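# Stonura Grooved Cutting Board

Item 3049, offered by Landen Kitchen Supply. Page revised 5 Oct 2025.

The Stonura is a rectangular wooden board intended for daily preparation of bread, vegetables and cooked meats. It is supplied ready for use and may be ordered singly or in cartons of 15. 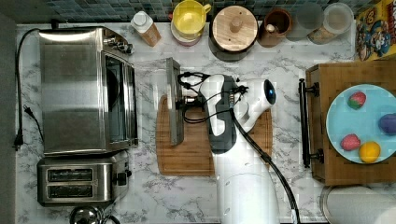 Placement should be considered before the board is put into service. A level counter with clear working space in front of the user is recommended, and small appliances should be moved to one side. On the marble-patterned counter shown, the toaster oven and the two-slot toaster stand to the left, and the board keeps the middle of the counter. The groove around the border is intended to collect juices and crumbs – it should be wiped out after each use.

## Care

Wash the board by hand with warm water and mild soap, then stand it on edge to dry. Do not soak it or place it in a dishwasher. A thin coat of food-safe mineral oil should be applied when the surface begins to look dull. Keep the board away from heating appliances while they are in operation.

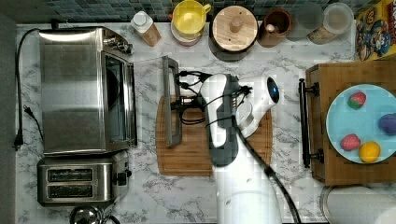
*Stonura board on a veined white counter, with mug, lidded pot and utensil crock along the backsplash.*

## Ordering

Orders are filled from the Cloltby warehouse. Institutional customers requiring 300 boards or more should submit a written request, and orders above 1000 are scheduled separately. The next production run is planned for February.

The matching Xiong board oil is sold separately. Boards that have been washed or oiled cannot be accepted for return unless a fault in the wood is reported in writing.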